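Aula 7 – Automatização no posto de trabalho: o que muda para quem lá está

Apontamentos meus para a unidade de Sistemas de Trabalho. Escrevi-os depressa, por isso perdoem as frases compridas (e as gralhas, que me mandam sempre por e-mail, e ainda bem!). Quem faltou na semana passada leia primeiro a parte sobre análise de tarefas da Aula 6, senão metade disto não se percebe.

1. De onde partimos

Na última aula ficámos na pergunta do Jawad Rizvi: quando uma empresa diz que vai «automatizar um posto», o que é que automatiza exatamente? O posto é uma coisa, a tarefa é outra, e o gesto é outra ainda. Eu gosto de começar pelo gesto, talvez por deformação profissional – passei anos a cronometrar pessoas a pegar em coisas e a pousá-las.

Pegar num copo de papel, por exemplo. Fazemo-lo sem pensar: a mão abre mais ou menos conforme o tamanho, os dedos sentem a parede a ceder e param de apertar. Numa garra de dois dedos, tudo isso tem de vir de algum lado, seja da forma dos dedos, do forro de espuma ou borracha na face de contacto, ou de quem a está a segurar. E com um cilindro liso há ainda a questão de agarrar ao meio ou mais abaixo, que parece picuinhice e muda bastante a vida a quem vem a seguir na linha.

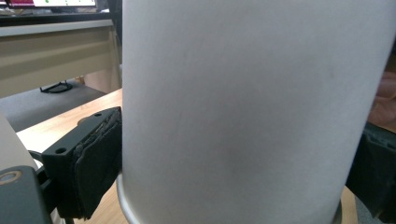 Volto à análise de tarefas, porque é aqui que as coisas se complicam. Quando decompomos um posto em gestos, a lista fica sempre maior do que o chefe de secção imaginava. No caso Urnthorpe (ver o ponto 3) a descrição oficial do posto tinha 18 linhas. Depois de dois turnos de observação, o meu caderno estava cheio de coisas que não apareciam em nenhuma: endireitar o que vem torto, separar dois copos encaixados, avisar o colega do lado com um aceno, ir buscar mais caixas antes de elas acabarem.

Guardem esta distinção para o trabalho final:
– trabalho prescrito: o que está escrito na folha do posto;
– trabalho real: o que a pessoa faz para que a folha funcione.

2. Ensinar a máquina pela mão

Durante muito tempo, pôr um robô a trabalhar era assunto de programadores. Vinha alguém de fora, escrevia as posições, testava e ia-se embora. O operador recebia um botão verde e um botão vermelho. Hoje vemos cada vez mais a demonstração: uma pessoa faz a tarefa com uma garra na mão, o movimento fica registado, e é a partir desses registos que se treina o robô.

Para quem trabalha, isto muda imenso! De repente o saber-fazer do operador passa a ser matéria-prima. Um bom demonstrador é regular, não se apressa e sabe repetir o mesmo gesto com pequenas variações de posição e de ângulo. Quem tem trinta anos de bancada costuma ter isto nas mãos, mas também tem atalhos, e os atalhos vão todos para o registo.

Há três perguntas que peço sempre que façam, e que raramente vêm nos contratos:
– O tempo de demonstração conta como produção ou como formação?
– Quem pode ver os registos, e podem servir para avaliar a pessoa?
– Quando o robô faz mal, quem decide se a demonstração estava errada?

A segunda costuma aquecer a discussão. Da última vez acabámos vinte minutos depois da hora e ainda ficou gente no corredor a argumentar.

3. O caso Urnthorpe

A Mustell embala copos e recipientes descartáveis e, em maio, arrancou na unidade de Urnthorpe com um projeto a que chamaram Phí. O Thodoris Raptis, que coordenou a parte técnica, cedeu-me as notas dele para a aula (não as façam circular, por favor). A ideia era pôr um braço robótico a fazer a triagem final, que até ali ocupava uma pessoa por turno.

Recolheram 1653 demonstrações. As primeiras foram feitas pelos técnicos, numa mesa de escritório, e só depois pelas operadoras. Segundo as notas, as delas eram mais lentas e muito mais úteis, porque inclinavam o copo de maneiras de que os técnicos nem se tinham lembrado. Um copo direito qualquer um apanha. Um copo inclinado, com a boca virada para nós, já obriga a pensar onde é que os dedos encostam e o que acontece ao rebordo.

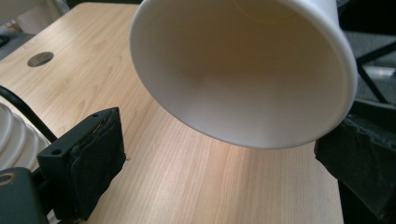

O plano inicial previa 80 minutos seguidos de demonstração por pessoa. Ninguém tinha perguntado nada às operadoras, e ao terceiro dia houve queixas de pulso e de ombro. Segurar uma garra não é o mesmo que segurar um copo: há o peso da ferramenta, há o punho numa posição que não escolhemos, e há a atenção constante de não estragar o registo. Passaram a blocos curtos, com rotação, e o Thodoris escreve à margem que devia ter sido assim desde o princípio.

E depois de instalado? A pessoa da triagem não saiu da linha. Passou a vigiar o braço, a resolver paragens e a validar os casos duvidosos. No papel é uma promoção, mas quando lá fui a conversa na copa era menos animada. Antes controlava o ritmo com as mãos; agora fica de pé à espera de que alguma coisa encrave. Vigiar cansa de outra maneira (voltamos a isto na Aula 9, com a carga mental). Houve também quem gostasse muito da mudança, sobretudo duas operadoras mais novas que aprenderam a corrigir o robô sozinhas e não queriam voltar para trás nem por nada!

4. Para ler e para fazer

Leitura: o relatório Flosteveck, capítulos 2 e 4. O capítulo 3 é só estatística de acidentes e podem saltá-lo desta vez. Está na pasta da disciplina, em PDF.

Exercício: escolham um gesto repetido de um posto que conheçam, nem que seja o do café onde trabalham ao fim de semana. Observem-no durante cerca de 90 minutos, com autorização da pessoa – e isto não é facultativo, no ano passado tive de devolver dois trabalhos. Escrevam uma página com o prescrito, outra com o real, e um parágrafo sobre o que perguntariam a essa pessoa antes de lhe porem uma garra na mão.

Podem trabalhar a pares. Entreguem em papel, no meu cacifo, antes da próxima aula, e tragam uma cópia para discutirmos em grupo.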